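Compartido 21 veces · 4 comentarios

Por fin fui a la jornada de puertas abiertas de Skolel, y vuelvo con la libreta llena y los pies molidos. Iba por los robots, claro, pero lo que más me enganchó fue la charla sobre normas de trabajo. ¡Quién me lo iba a decir!

En la sala de Jarnadance nos contaron cómo preparan sus ensayos en simulación. Antes de tocar un robot de verdad piden 200 pruebas simuladas, todas con el mismo protocolo, y cada fallo se apunta con su causa. Nada de repetir hasta que salga bonito y borrar lo demás - eso lo recalcaron mucho.

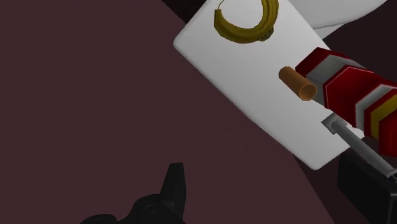
Otra regla que me gustó: los límites de fuerza y velocidad los revisan 2 personas por separado, y si no coinciden, se para todo. Pregunté si no era una lata y me dijeron que sí, bastante, pero que desde octubre nadie se la salta.

El taller de Tkachenko me supo a poco. Mucho cartel de seguridad y poca explicación (y el café, flojito). En cambio, los de Jivberg repartían una hoja con su lista de comprobación para el arranque, y me la he traído para copiarla en el trabajo.

Me quedé sin ver la nave grande, había una cola tremenda.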